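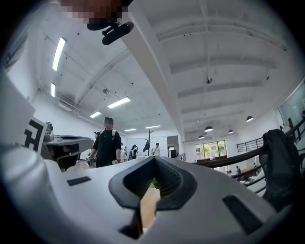

Tekstead Hall: The Building in Pictures

Posted 2/25/24

Tekstead Hall is the large ground-floor room at the Onsri site. It was built as a storage hall for Hasura, a furniture supplier, and was converted to general indoor use in 2000. The pages on this site cover the outside of the building, the hall, the side rooms and the yard. This page is for the hall and the rooms that open off it. Click on any picture to see it larger. Captions were written by the site office and are corrected when someone writes in with better information.

Ceiling
The ceiling and beams are painted white. The beams are deep and run the width of the hall, and the ducts were painted to match when the heating was redone.

Lights
Lighting is fluorescent. The fittings are of different ages and do not all take the same tubes, so spares are kept in two marked boxes in the store.

Floor
Light brown wood. It was sanded and sealed in October and should be swept before it is mopped. Do not drag tables across it.

Main doors
The double doors on the yard side. The left one is normally bolted and is opened only for deliveries.

Door hardware
Original handles and closers. The closer on the right door was rebuilt once and has worked properly since.

Side corridor
The corridor leads from the hall to the kitchen and the restrooms. The coat hooks came from a school sale and there are 70 of them, counting both walls.

Kitchen
Two sinks, a gas range and a long counter with a pass-through to the corridor. The cabinets on the right are for groups with a regular booking.

Kitchen drawers
Labeled by the office. Knives go in the top drawer and dish towels in the bottom one.

Store room
Folding chairs are stacked on four carts, and the tables stand on edge behind them. The hall holds 158 people seated, and there are enough chairs for that number with a few left over.

Chair cart
Load from the back and strap the chairs before moving the cart. The straps hang on the end rail.

Stairs to the upper office
Steel stairs with a wooden handrail. The upper office is not open to visitors.

Upper office
Used for files and for the building plans. The drawings from the Hasura years are in the flat cabinet under the window.

Plan cabinet
Four of the drawers hold drawings of the hall. The roof drawings show an earlier arrangement of the ducts.

Heating plant
A Drinon unit, in the small room behind the kitchen. The filter is changed before the heating season and again at the end of it.

Yard door, inside
Painted gray. The mat is taken up in wet weather and hung over the rail to dry.

Notice board
Bookings, the floor rules and the phone list. Old notices are cleared at the end of the month.

More pictures are on the pages for the yard and the outside of the building. Older photographs, including nearly all of those taken during the conversion, are being scanned and will be added as they are finished.

Back to Onsri site index
Next page: The Yard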